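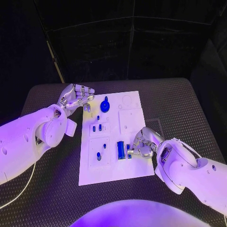 What do we make?
Placement boards, outline sheets and the blue parts that go on them. A board has shallow recesses and fixtures for its parts, a sheet has printed outlines, and both are for practicing the same thing: picking up a small piece and setting it down where it belongs.

Welcome to Dellier! We're a small workshop in Tirkunstead, and we have been thinking about knobs, blocks and cylinders for longer than most people would consider reasonable. There are seven of us. Our catalog is short, and we like it that way, though Syahrul keeps a drawer of ideas that is definitely not short.

How we got going

Syahrul Khoo was teaching an evening assembly class on Grungate and got tired of the practice kits the class had been handed. The parts were all one shape, the instructions ran to 17 pages, and half the students spent the first hour reading. So one August he drew outlines of his own parts on plain paper, laid the sheet on a bench, and asked people to put everything where it went. They got started before he had finished explaining it. Tirta Gunawan was in that class. She came back the next Friday with a first attempt at a board, made in her garage, and the two of them argued over how deep a recess ought to be until the building closed.

We still argue about that, by the way. A recess that is too deep does all the work for you. Too shallow, and the part wanders off the moment you let go. The depth we use now came out of a long winter of sanding, recutting and trying again, and we're very fond of it.

Boards and sheets

People often ask which to start with, and we usually say the sheet. Paper is forgiving. You can slide it around, write on it, tape it down at whatever angle you like, and swap it for a different layout when the first one gets too familiar. The outlines are plain black lines with no shading and no decoration (we tried decoration — it was a mistake).

The board is the next step, and it's the one we get most excited about. It's white, so the parts stand out clearly, and it has enough weight to it that it stays where you put it. Setting a round piece into its recess is a lovely little job. You feel for the rim, ease it over, and down it goes.
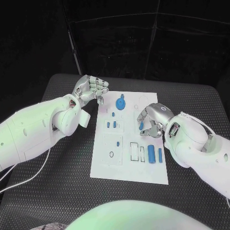

Why is every part blue?
Blue shows up well against both the white board and white paper, and using one color means people have to go by shape. Our early sets came in several colors, and we found that everyone was matching colors and barely looking at the outlines.

We went through a lot of blues before we settled. The one we chose is called Tarigan in our own notes, after the street where Tirta had her garage, and anybody who has worked here for a week can spot it across a parking lot.

The parts themselves

A good practice part should be small enough to need some care and big enough that you don't lose it under the bench. Our cylinders are meant to be stood on end, and that takes more patience than you'd think! Blocks are easier to hold but fussier to line up. The round parts with a stem on top are everyone's favorite, ours included, and they are the ones we get the most letters about. One customer wrote two full pages about the stem. We pinned them up over the kettle.

Every set gets checked by hand before it leaves. We put each part in its place, take it out again, and run a thumb along the edges. If something catches, it goes back. Set number 3608 went back so often that we ended up keeping it, and it now lives on the front bench for visitors to try.

Who uses them

Training rooms, hobby clubs, schools, and a good many people at home who just like this sort of thing. We're happy to draw a custom outline sheet if you have your own parts to lay out. Send us a sketch, even a rough one, and Syahrul will send back a draft with far too many questions written in the margin.

Come and see us

The workshop is open to visitors on Friday from 2 p.m. Ring the bell twice, as the first ring tends to get lost under the sander. Replacement parts are kept at the counter, and we sell them singly, so bring the shape you're missing a friend for or just tell us what it looks like.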